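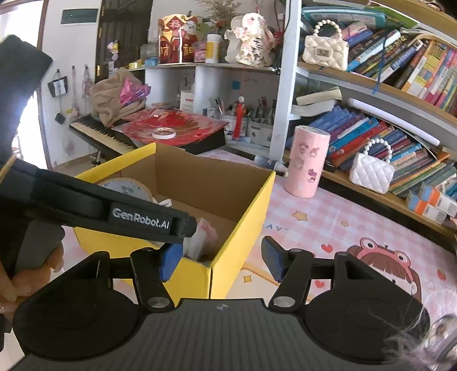

Page last changed: 2020-09-22

Household Task Readiness: Inspection Checklist with Comments
Site: Pravville, family room. Task set: Havlíček, revision 3. Issued by the Minditz Domestic Automation Office.

Purpose
The checklist records whether a two-finger gripper could be trusted with ordinary tidying in a lived-in room. Each item is marked Ready, Ready with supervision, or Not ready. The marks are a judgement of the task and the room. They do not certify any product.

Part A. Packing and floor level

A1. Container open and reachable from above.
Mark: Ready.
Comment: The yellow cardboard box has its flaps folded open. Entry from above is acceptable. Flaps are to be treated as movable, and no finger should bear on them.

A2. Contents suitable for grasping.
Mark: Ready with supervision.
Comment: A large roll of packing tape is a reasonable first object. The crumpled wrapper lies near an inner wall, and a finger may meet the cardboard before it meets the paper. The inspector should ask the household whether wrappers are rubbish or are being kept. A machine has no means of settling this alone.

A3. Soft goods.
Mark: Not ready.
Comment: A folded fleece blanket and a shiny pink sheet are piled on the electronic keyboard. Lifting one without dragging the other remains beyond the Bundow procedure, which was written for rigid objects up to 600 grams.

A4. Fragile or valued items within reach.
Mark: Not ready.
Comment: The ceramic rabbit on the white shelving is excluded from all trials. Dried flowers are likewise excluded.

A5. Floor clear for travel.
Mark: Ready with supervision.
Comment: A small spray bottle lies on its side near the base of the shelving. Remove before any wheeled unit is admitted. The tall pink container may stay if its position is entered on the room plan.

Part B. Small objects on the mat

B1. Objects can be told apart.
Mark: Ready with supervision.
Comment: The eraser sits inside the core of the yellow tape roll, and a blue packet is partly under the roll. Take the eraser first, then the roll, then the packet. The printed mat should be included in the recognition test, as cartoon prints have been reported as objects in earlier trials.
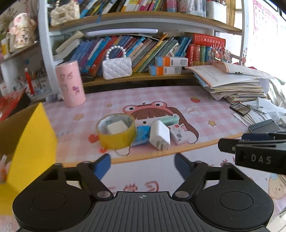
B2. Electrical items.
Mark: Not ready.
Comment: Phones and chargers are to be moved by hand until the grip force limit has been reviewed. The review is due in July.

B3. Loose paper.
Mark: Not ready.
Comment: Single sheets and leaning workbooks are to be left where they are. Straightening a pile is a separate task and has its own form.

Result
Supervised trials may proceed for A1, A2 and B1, and for A5 once the floor has been cleared. Unattended operation is refused. Repeat the inspection after 8 weeks, or sooner if the furniture is moved.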